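Print this page | E-mail this page

Public Libraries Should Keep Their Last Copies

7/22/24

Every public library removes books. Shelves are finite, bindings fail, and readers' interests change. The Kumora Library Association has long accepted that regular withdrawal is a part of responsible stewardship, and nothing in this essay argues otherwise. Our concern is with one narrow class of material: the last copy of a title held anywhere in a regional system.

Under the rules now in force in most of our member systems, a last copy is treated like any other. If it has not been borrowed in a set number of years, it goes on a list, and the list goes to the branch manager. The Moltitcombe branch withdrew 200 volumes under this procedure in a single review. Of those, 33 were the only copies remaining in the system. They included parish histories, a set of county court reports, and several novels printed locally and never reissued. Most were sold by the box.

The case for the present rule is a practical one. Space costs money, and a book that is not borrowed appears to serve no one. We respect that view, but it rests on a measure that was never meant to carry so much weight. Circulation figures record what leaves the building. They do not record the reader who consults a volume at a table and returns it to the cart, or the teacher who copies two pages for a class. Older reference works are used in this way more than any other, and they are the first to appear on withdrawal lists. 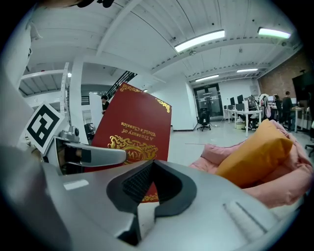 A red hardcover with gold scrollwork at the corners.

It is often said that digital copies have settled the matter. For some titles they have. For a great many regional works no scan exists, and where one does, it may be incomplete, poorly indexed, or held behind a subscription that a small library cannot afford. Access that depends on a yearly contract can end when the contract ends. A library that discards its only printed copy on the strength of such access has traded something it owned for something it rents.

The Bañuelos system offers a better model. There, a title flagged as a last copy is held for two years in a shared storage room before any decision is made. Its catalog record stays open to the public during that time, and any branch may claim it. The cost is modest – one room, plain shelving, and a few staff hours each month. Flimasov has since adopted a similar rule, with a shorter holding period for popular fiction.

We recommend that every member system take up a policy of this kind before the next budget cycle. The policy should define a last copy in plain terms, name the office responsible for checking, and require that the reason for any withdrawal be kept on file. Systems without storage space of their own should be permitted to share it with a neighbor, and the Association should help draft those agreements.

Print this page | E-mail this page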